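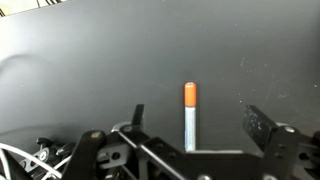
A reader on the Zarnside allotments writes that her plum grafts fail every spring, although she cuts cleanly and binds tightly, and asks whether the tape is to blame. Usually it isn't. The common fault is scion wood that has broken dormancy before it is joined.

## Storing scion wood

- Cut pencil-thick shoots of last year's growth in midwinter, 26 cm long.
- Wrap in damp newspaper, bag, and label with the variety.
- Keep in the salad drawer, away from apples and pears. Ripening fruit gives off ethylene, which damages the buds.

## Bench work

Sharpen the knife on one side only. The Kustberg folding knife is supplied with a bevel on both sides and needs regrinding before it will cut flat. Practise on willow prunings first.
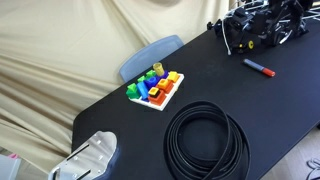

Match the cambium on at least one side of the union. If the scion is thinner than the stock, set it to one edge; centring it misses the green layer on both sides. Clear the bench before starting. A black tabletop like this one suits the job, as pale shavings show up well against it and can be wiped away between cuts.

Bind, then seal the tip. Of 61 whip-and-tongue grafts made last season, 60 took. Slit the tape in July.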